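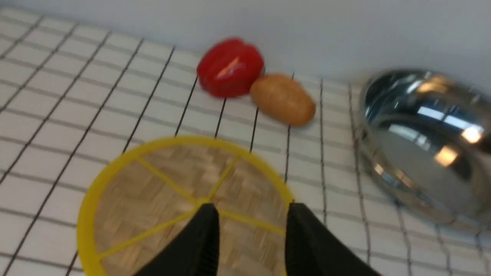
People keep asking me if you can scale the partner workout at Ondora and still show up on the leaderboard, and yes, you can, just put the little S next to your score.

OK so that reply came in while I was typing this, but it covers half of what I wanted to say! The other half is how I got talked into doing the thing at all.

I've been at the Brastitz gym since September and until last week I had never done a workout with my name on a board anywhere. Three mornings a week, in the back corner, very happy there.

Then the Ondora sign-up went around and my usual lifting buddy said we were in. We. I was eating a banana at the time and I guess that counted as a yes.

The workout: 100 wall balls, a 2071 meter row (I have no idea why that number, the coaches think it's hilarious), then 300 single-unders. Split it however you want, one person working at a time. 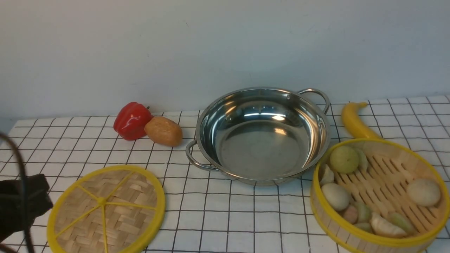 Stainless pot on the table.

We practiced the row on Sunday and I went out way too fast. Like, embarrassingly fast. I was hanging off the handle by the halfway mark and my partner had to jump on with the straps still set for my feet.

New plan is swapping every 20 strokes. It feels silly and short but you get off before your legs go, and the change takes no time if whoever's waiting is already squatting next to the seat.

Wall balls I'm fine with. I'm short so the target looks like it's on the roof, but I'd rather do those than anything with a rope. The rope is going to be my problem.

Somebody asked about ropes the other day. I'm using the Jameo one with the fat plastic handles, it's slow, I like slow. Half my gym has the skinny Teixeira cable and I've got the welts on my shins from borrowing it once.

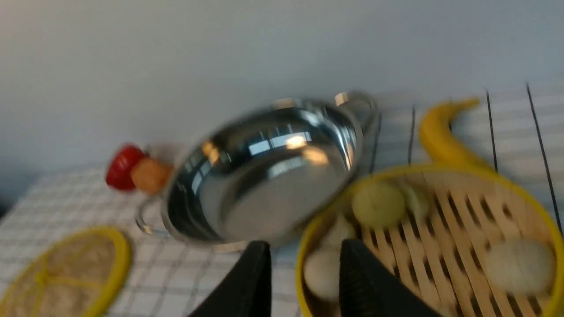

Pot again, handles and all.

If you're signed up and nervous, come to the 6 a.m. class this week, we're doing the first part at half volume and everyone's pretty relaxed about it.

Also please eat something before. I tried it on just coffee and had to go lie down by the bike rack.

Will post our score whatever it is, with the S. See you out there!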